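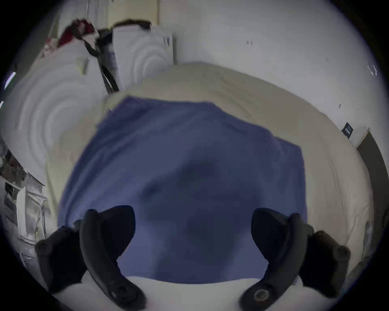 Merle Rakena had been told that the machine would take the dull part of the job and leave her the rest, and what she wanted to know, six months in, was which part the rest was supposed to be. She put this to a staff meeting at Gredden and got a polite reply about efficiency. The question deserves better, and this chapter is an attempt to take it seriously.

Chapter 4
Who Folds the Towels?

Gredden lets furnished rooms to people on short working contracts. It had 900 beds to its name when it signed with Turketance, a supplier of robots for housekeeping, and the agreement was announced to staff on 2018-01-06 in a letter most of them read on the bus. Nobody would lose their job, the letter said. Towels and bed linen would be handled by machine "in due course", and housekeepers would be "freed for guest-facing duties".

What came first was extra work. A machine that folds towels has to be given folded towels to learn from, or more exactly a great many recordings of towels being folded, and somebody has to make them. At Gredden that meant housekeepers laying a towel out on a bed and working at it with a gripper held in the hand, two black fingers where their own ten would have done the job faster. The target was 40 recordings a shift. The time allowed for cleaning a room stayed as it was.

Writers on automation tend to treat this stage as a footnote. They compare the workplace before the machine with the workplace after it, and the months in between drop out of the account. We will spend most of the chapter on those months, for it is there that pay, pace and job titles are settled, often by default. When the first 2,000 recordings had been handed over, Gredden's managers spoke of a milestone. No one had yet decided whether making them was skilled work, and the payslips still said "cleaner".

There is also the matter of what the recordings leave out. A rented room is rarely tidy. Pillows, clothes, bottles and bags of papers belong to somebody, and a good housekeeper makes small judgements about them all day – what to shift, what to leave, when to shut the door and come back later. The towel is the easy bit. If the towel is what gets automated, the judgements remain, spread over more rooms and fewer people.

Fletcher Pryor, who ran the trial for the supplier, disputes this reading. His view is that repeated folding wears out wrists and shoulders, and that any relief is worth having. He may well be right about the wrists. We have seen no figures from Gredden or from its sister company, Jaidee, that would settle it, and readers should be wary of anyone who claims to know so early.

Section 4.1 follows a single shift from start to finish. Section 4.2 turns to the laundry at Judby, where a similar scheme was dropped in June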